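チケット:園芸玩具の片付け課題で、指が柄に届く前に閉じてしまう(手首カメラ方策、再学習後も再現)

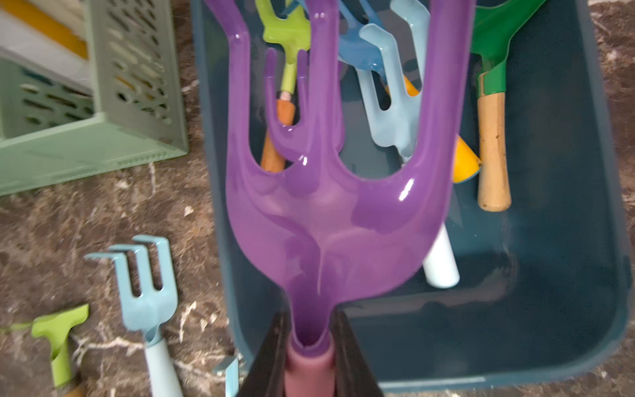 写真:Kuvholm 片付け課題チーム/手首カメラ

状態:解決(追跡項目あり)
区分:学習データ/時刻合わせ
対象:Evbridge 学習ツール一式、Gindard グリッパー、Teshome ローダー
起票:Kuvholm 片付け課題チーム

■ 起票時の内容

いつもお世話になっております。先月はキャリブレーションの件で長々とお付き合いいただき、本当にありがとうございました。おかげさまであちらはその後すっかり落ち着いております。落ち着いたと思ったらまた別のご相談で恐縮なのですが、少し長くなりますので、お茶でも飲みながら読んでいただければ幸いです。

私たちは今、子ども用の園芸道具を片付ける課題で、手首カメラの画像だけを入力にした模倣学習の方策を評価しています。プラスチックの熊手や木の柄のこてなど、形も光り方もばらばらのものが青緑の容器の中で重なり合っていて、床のほうにも道具が散らばっている、という設定です。デモは91本、すべて手動操作で集めました。方策は画像とグリッパーの現在の開き幅を受け取り、手先の移動量と次の開き幅をまとめて出します。

困っているのは、近づき方はとてもきれいなのに、柄が指のあいだに入りきる前に指が閉じてしまうことです。30回の試行のうち14回で起きました。閉じた指が柄の先を軽く押して、道具が向こうへずれていきます。見ていると何とも惜しくて、つい「あと少し」と声が出ます。

こちらで試したことは次のとおりです。

・乱数の種を変えて再学習 → 変化なし
・開き幅の出力に平滑化をかける → 閉じ方がゆっくりになっただけで、始まりはやはり早い
・画像の明るさの揺らぎを強めて学習 → ほぼ変化なし

個人的に怪しいと思っているのは反射です。紫の熊手は頭の部分がつるつるしていて、爪の内側の曲面に沿って白い光がはっきり出ます。方策がその光を「もう届いた」の合図と取り違えているのではないか、というのがチーム内で一番人気の説です。ご意見をいただけましたら助かります。

■ サポート返信(1回目)

ご丁寧にありがとうございます。キャリブレーションの件、その後も順調とのこと、こちらも嬉しくなりました。

反射の説、よく分かります。光沢のあるプラスチックは私たちも何度か痛い目を見ています。ただ、それを本格的に疑う前に、ひとつ簡単な切り分けをお願いできますでしょうか。失敗を道具の種類ごとに分けて、光沢のある頭を持つものと、木の柄のこてのように光り方のおとなしいものとで、早閉じの出方に差があるか見ていただきたいのです。反射が主犯なら、はっきり偏るはずです。

それから、デモの記録で画像の時刻とグリッパーの開き幅の時刻がそれぞれどこで打たれているかも教えてください。Teshome の初期設定では、どちらも「ファイルに書いた時刻」を使うようになっています。画像は圧縮を待ってから書かれるぶん、ここで遅れが出ることがあります。

■ 起票者より

切り分けをやってみました。結論から申しますと、偏りませんでした。木の柄のこてでも、淡い水色の熊手でも、同じように早閉じします。一番人気だった反射説が半日で引退となり、少し寂しい空気が流れております。

時刻のほうは、お恥ずかしいことに初期設定のままでした。画像も開き幅も書き込み時刻です。ただ、再生してみるとそれほど変には見えないのです。指が柄をはさむ場面で止めてみても、画像の中の指の位置と記録上の開き幅が、だいたい合っているように思えます。目で見て分かるものなのでしょうか。

■ サポート返信(2回目)

反射説のご引退、お疲れさまでした。あとで再登板があるかもしれませんので、覚えておいてあげてください。

目視では難しいと思います。指は閉じ始めと閉じ終わりでゆっくり動きますから、端のほうで止めて見比べると、数コマずれていても合って見えてしまいます。ですので、画像から求めた指の間隔と、記録された開き幅とを、時間方向にずらしながら重ねてみる方法をお勧めします。手順を書きますね。

1. 各デモから、開き幅が大きく変化している区間を切り出す。
2. その区間の画像で、左右の黒い指の内側の縁を追い、画素単位の間隔を出す。
3. 間隔と開き幅をそれぞれ時間で微分する。値そのもので比べると、開きっぱなしの長い区間に引っ張られます。
4. 片方を1コマずつずらして相関を取り、一番高くなるずれをその区間の値とする。
5. デモごとに中央値を取る。

注意点がふたつあります。まず、指の縁の追跡は、後ろに色の濃いものが来ると外れやすくなります。容器の上では特に気をつけてください。次に、柄が指のあいだに入っている区間では、指が柄に当たった時点で動きが止まりますので、閉じる動作の前半だけを使うと安定します。私たちは最初これを知らずに全区間で計算して、ばらばらの値を前に一日悩みました。

■ 起票者より

ご指示どおりに回してみました。時間がかかるかと身構えていたのですが、91本の処理は昼食から戻ったら終わっていました。

出ました。ずれています。中央値で3コマ、画像のほうが遅れて記録されていました。同じ時刻の行を見ると、画像ではまだ指が開いているのに、開き幅の記録はもう閉じ始めている、という組み合わせになっていたわけです。方策にしてみれば「柄が入りきる前のこの見え方で閉じなさい」と教わり続けていたことになりますから、早閉じはむしろ素直に学んでくれた結果でした。叱ってすまなかったと思っています。

それと、ほとんどのデモは3コマでそろっているのですが、8本だけ値が大きく暴れています。相関の山がふたつあって、どちらを採ればよいか分かりません。該当のデモを見ますと、どれも指が濃い青緑の容器の縁をまたぐ場面で計算していました。まさにご注意いただいたところです。この8本は捨ててしまってよいものでしょうか。集めるのに苦労したので、できれば残したいというのが本音です。

■ サポート返信(3回目)

きれいに出ましたね。よかったです。

8本は捨てなくて大丈夫です。同じ機材、同じ設定、同じ日のうちに録ったものであれば、前後のデモの値をそのまま当ててください。機材を組み替えた日をまたぐ場合だけは、別にまとめて計算し直すのが安全です。

補正のかけ方ですが、画像の時刻を前に3コマ戻し、開き幅は触らない、という形でお願いします。逆にすると、手先の位置の時刻とのあいだに新しいずれを作ってしまいます。手先の位置は Gindard の制御側と同じ時計で打たれているはずですので、開き幅と組のまま動かさないほうがよいです。再学習は、必ず最初からやり直してください。途中の重みから続けると、前の癖がかなり長く残ります。

これから録るぶんについては、Teshome の設定で画像の時刻を「取得時刻」に切り替えてください。今までのデータには効きませんので、過去のものだけ補正、新しいものは補正なし、という扱いになります。ここを混ぜて二重に補正してしまう方がときどきいらっしゃいますので、フォルダを分けておくと安心です。

■ 起票者より

ご報告です。補正した91本で最初から学習し直し、道具の並べ方も前回の記録どおりに戻して、同じ30回の試行を行いました。

早閉じは14回から2回に減りました。

嬉しくてすぐにお知らせしたかったのですが、ぬか喜びがこわくて、もう一度動画を全部見直してから書いております。残る2回は、どちらも柄がほかの道具の下に潜っていて、指が先に別の道具に触れたものでした。早閉じに数えるべきかチーム内でも意見が分かれましたが、厳しめに入れてあります。

念のため、比較用に「時刻補正なし、明るさの揺らぎだけ強め」の学習ももう一度行いました。早閉じは13回で、元とほとんど変わりません。反射説には正式に引退していただきます。

ただ、つかんだあとの失敗は減っておりません。熊手の爪が隣の道具に引っかかって、一緒に持ち上がってしまうのです。以前は早閉じの陰に隠れてあまり目立たなかったのが、表に出てきたのだと思います。これは時刻の話とは別ですよね。

■ サポート返信(4回目)

素晴らしいです。動画を全部見直してくださったこと、頭が下がります。厳しめの数え方も、あとで読む人にはそのほうがありがたいです。

引っかかりの件は、おっしゃるとおり別の問題と見ています。手首カメラは柄の近くまで寄ってしまうと、広がった爪の下で何と重なっているかが見えにくくなります。デモの中に「少し持ち上げて、絡んでいたら戻して別の向きから取り直す」動きがどのくらい入っているか、一度ご確認ください。少なければ、その動きだけを追加で録るのが近道だと思います。

別チケットを立てていただけますか。このチケットは時刻合わせの件として閉じ、新しいほうから参照できるようにしておきます。

なお、今回の30回という試行数では、13回と14回の差に意味を持たせるのは難しいです。報告書に書かれる際は「明るさの揺らぎでは改善が見られなかった」くらいの書き方をお勧めします。14回と2回の差のほうは、そのまま書いてよろしいかと。

■ 起票者より

承知しました。引っかかりの件は本日中に新しく立てます。取り直しの動きを数えてみましたら、案の定ほとんど入っておりませんでした。操作していた者がみな上手で、絡みそうな道具を自然と避けていたようです。

社内の手順書には次のように追記しました。おかしなところがあればご指摘ください。

・録画の前に、画像の時刻が「取得時刻」になっているか確認する。
・その日の最初に、何もつかまずに指を数回開閉するだけの短い記録を1本録る。背景は明るい無地の面にする。
・その1本でずれを計算し、1コマ以内なら録画を始める。
・ケーブルやカメラの設定を触ったら、開閉の記録からやり直す。

■ サポート返信(5回目)

手順書、問題ございません。無地の面で録るのはとてもよい工夫ですので、こちらの案内にも取り入れさせてください。ひとつだけ、開閉の速さは毎回少し変えていただけますか。同じ速さで規則正しく繰り返すと、相関の山が周期ごとに立ってしまい、正しいずれを選びにくくなります。

では、こちらは解決といたします。新しいチケットでお待ちしております。

■ 追跡項目

・Teshome:画像時刻の初期設定を「取得時刻」に変更するかどうか検討(担当:Evbridge 側)
・ずれ計算の手順を案内ページに掲載(下書き中)
・縁の追跡が濃い背景で外れる件、警告表示を追加(未着手)
・8本のデモに前後の値を当てた旨を、データの説明書きに記載(Kuvholm 側、完了)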